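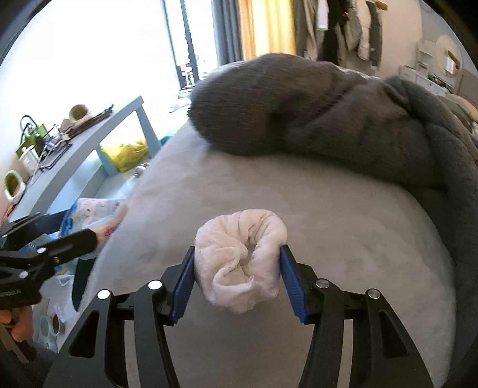 Fiber Loss From Household Laundry: A Small-Scale Filter Study
Term project report, Introduction to Environmental Science

1. Background

Clothes and bedding lose fibers every time they are washed. Some of these fibers are cotton and break down over time. Others are polyester, acrylic or nylon, and these are small pieces of plastic. A treatment plant can catch a large share of them, but the fibers it catches end up in the sludge, and the sludge in our county is spread on farm fields.

Our group lives in the Tredlow apartments, where the laundry room drains to a single floor sink. That made it easy to collect the wash water before it reached the main pipe. We wanted to know which kinds of laundry lose the most fiber, and whether a cooler wash makes a difference.

2. Method

We ran 20 loads in the same front-loading washer. The loads were split evenly between five groups: cotton towels, cotton shirts, mixed sportswear, fleece, and sheets. Each group had two warm loads and two cold loads. We used the same liquid detergent every time and no fabric softener.

The drain hose emptied into a bucket through a nylon filter bag with a mesh size of 200 microns. After each load the bag was turned inside out over a glass dish and rinsed with distilled water. The fibers were moved to a weighed paper filter, dried overnight in the lab oven and weighed again.

The first plan was to use a finer mesh. We tried it in January and the bag clogged during the first drain cycle, and water went over the top of the bucket. The coarser mesh lets short fibers through, so our weights are too low across the board. We still think the groups can be compared with each other, although a fabric that sheds mostly short fibers would look better than it should.

3. Results

The total dry weight collected was 1195 milligrams. The heaviest single load was a warm fleece load, at 214 milligrams. Towels came second as a group. Shirts and sheets were close together, and sportswear was the lowest — lower than we expected for a group that was mostly polyester.

Fleece is also used a lot in bedding, which is washed in large pieces and often fills the drum. We did not test full-size blankets. The washer at Tredlow is too small for them. 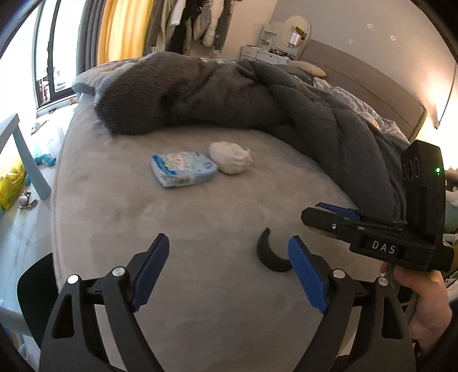
Figure 2. Bed with a beige sheet and a dark gray fleece blanket.

Cold loads gave less fiber than warm loads in four of the five groups. The exception was shirts, where one cold load was the heaviest of the four. We checked our notes and found that this load had a new shirt in it that had not been washed before.

4. Problems

The balance in the lab drifted on humid days. We weighed a blank filter with every batch and corrected for it. One towel load had to be repeated after the bag slipped off the hose.

Detergent residue may have added to some weights. The rinse step should remove most of it, but we did not test this.

5. Next steps

With more time we would wash the same items over and over to see if the loss goes down with age. We would also like to put a second, finer bag behind the first one, with a wider outlet so the water can get through. The bucket, hose fittings and spare bags are on the bottom shelf in the prep room if another group wants to use them.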